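How to bring a picking arm into a returns room without losing the people in it

Posted in: Working with machines
Last updated 21st July

I have been asked to write this up so many times by now that it seemed kinder to everyone to put it on a page and send people the link. What follows is how we brought an arm onto the returns bench at Sasham, where the job is to take mixed trays of toys and play pieces that shops have sent back, pick out each thing, and get it into the right bin for cleaning, mending or recycling. We are a small room. Five people work the bench over 2 shifts, and on a full day 800 pieces go through our hands. If you have a big site with its own engineering department you will probably do all of this differently, but a good deal of it should still be of use to you, especially the parts about breaks and pay, which I would beg you to read first even though they come later.

Who this page is for

Supervisors, shift leads, and anybody on the floor who has just heard that an arm is coming and would like to know what to ask for. You don't need to know any programming. I don't, and I have been looking after ours since May.

Before you start

You will want the following settled in writing before the arm is bolted down:

The hours each person is guaranteed for the first season.
The name of one person per shift who can stop the arm for any reason and will never be asked to justify it on the spot.
A bench plan showing where people stand and where the arm can reach, taped to the floor as well as drawn on paper.
A notebook. A real one, with a pen tied to it.

The notebook sounds old-fashioned, I know. Afiq Khoo, who leads our early shift, wanted everything entered in Uvilell, the tracking program we use for bins and batches, and for bin counts that is still where it goes. But people with gloves on don't stop to log in, and what they had to say about the arm in those first weeks was worth far more than the counts. The notebook won, and Afiq writes in it more than anyone now.

Step 1. Write down what people do at the moment, in their own words

Sit at the bench for a whole shift and do the work. Then ask each person to talk you through one tray while they sort it. You will hear things that appear in no job description. On our bench, people were squeezing every soft toy before binning it, feeling for hard lumps inside. They pressed every button to see if it still clicked. They turned cylinders and blocks over to look for cracks on the underside. The old work sheet said "sort returned items," three words, and if we had given those three words to Pultent, who set up our arm, we would have had a very fast way of sending broken things to the wrong place.

Keep going until you have a list of every check, and next to each one write down whether it is done with eyes, with fingers or with ears. That column will save you a lot of arguing later on.

Step 2. Decide together what the arm gets and what stays with people

We did it with two sheets of paper on the wall and left them up for a week so that the late shift could have its say too. Anyone could move a task from one sheet to the other, as long as they wrote their initials next to it. By the end the arm had the lifting and placing, which is the part that hurts your wrist and your shoulder, and people had kept the squeezing, the pressing and the deciding.

Please don't rush this one. There was a task that I was sure everybody would be glad to hand over – laying pieces out on the tray at the start of a batch – and it turned out to be the bit of the day when two or three of them stood together and talked. They kept it. I would have taken away the nicest part of the morning without even noticing.

Step 3. Talk about hours and pay before anyone asks

Say it plainly, with everybody in the room, and say it again for those who were off. At Sasham the arrangement was that no one would lose hours during the first season, and that looking after the arm would count as skilled work and be paid at the higher bench rate. If you can't promise either of those things, tell people what you can promise and when you will know more. They will be working out the worst version at home anyway, and they will do a better job of helping you if they aren't frightened.

Yoga Ginting, from the late shift, asked whether the arm's figures would be put up next to the bench figures. It was a fair question and I had not thought about it. We agreed that they would not, and we have kept to that. A person who stops to mend a seam will always look slow beside something that doesn't mend seams.

Step 4. Give everybody a turn with it while nothing depends on it

Set aside 40 minutes at the start of the shift for practice, every day until each person has had several goes. Use a practice tray with pieces that don't belong to any batch. Go in this order:

1. Stop the arm and restart it. Do that over and over until it is boring.
2. Lay out a tray and watch the arm try it.
3. Move one piece and watch again.
4. Let the learner choose the hardest tray they can think of.

Number four is the one people like! It changes the mood in a room when you invite someone to beat the machine. They lean things against each other, they tuck the small pieces in next to the rim, they put pink on red and green on green. And while they are enjoying themselves they are learning which trays need a human hand, far better than they would from any handout of mine.

Whoever is practicing should say out loud what they expect the arm to do before it does it. It feels silly for a day or so. After that you will notice people predicting well, and somebody who can predict the arm is safe to stand near it.

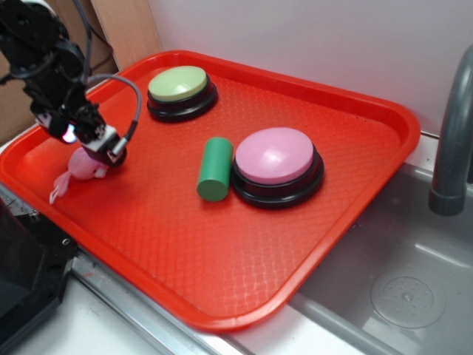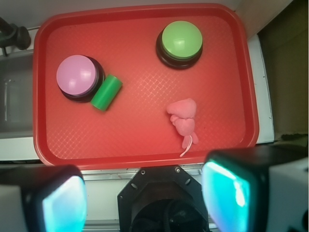
Choosing a good practice tray is something the bench crew now do better than I do, and I leave it to whoever is teaching that day. My only advice is to mix soft and hard things and to keep the number small, so a learner can hold the whole tray in their head. A pink plush on a red tray is a favorite with our teachers, as the two colors are close enough that you have to look for it, and the big domed buttons make a nice contrast, the green cap standing out far more than the pink one does. Then there is the green cylinder set right beside the pink button, which leaves very little room for fingers on that side. Ask your learner which piece they would take first and which they would leave till last, and have them write both answers in the notebook with a reason. There isn't a right answer that I would hold anybody to. What you are after is the habit of reading a tray before the arm goes to work on it.

Step 5. Change the breaks

When the bench was all by hand, breaks fell where the batches ended. People finished together, washed their hands together and sat down together. With an arm on the bench, one person can always be left watching it, and if you are not careful that person eats alone. We stop the arm for breaks. Yes, it could carry on, and yes, somebody from the head office at Rondonuwu has pointed that out to me, very politely. It stays stopped.

Watching is tiring in its own way, too. Nobody should be on arm watch for more than half a shift, and we swap earlier if the person asks. Expect sore eyes and a stiff neck where there used to be sore wrists, and put a proper chair there from the first day. Ours came late and I am sorry about it.

Step 6. Read the notebook together

Once a week, stand at the bench with whoever is on and go through the pages. Sort what you find into things you can fix that day, things to send to the people who set up the arm, and things that are really about how the room is run. You will probably find that the last pile is the thickest. Ours had notes about the light over the sink end, about who gets asked to stay late, and about a bin that had been in the wrong place for longer than I have worked there.

Write down what you did about each note, and initial it. If the answer is no, write no, and say why underneath.

If things go badly

If people stop writing in the notebook, don't take it as a sign that all is well. Go back to Step 1 and spend another shift on the bench.

If one person has quietly become the only one who touches the arm, swap the rota before they go on vacation and you find out the hard way. It happened to us with Afiq, who is patient and good at it and therefore got called over for everything. We had him sit on his hands for a week, more or less, and the others caught up quickly.

If someone simply doesn't want to work next to the arm, find out whether it is the noise, the movement or the worry about their job, and see what can be done about that one thing. We have a member of the crew who does soft toy mending full time now, at a table by the window, and her repairs have become the part of the room that visitors ask to see.

I will add a section on training new starters once we have taken on our next one. The blank bench plan and the two-sheet task list can be copied from the folder by the returns room door, or write to me at Sasham and I will post you a set.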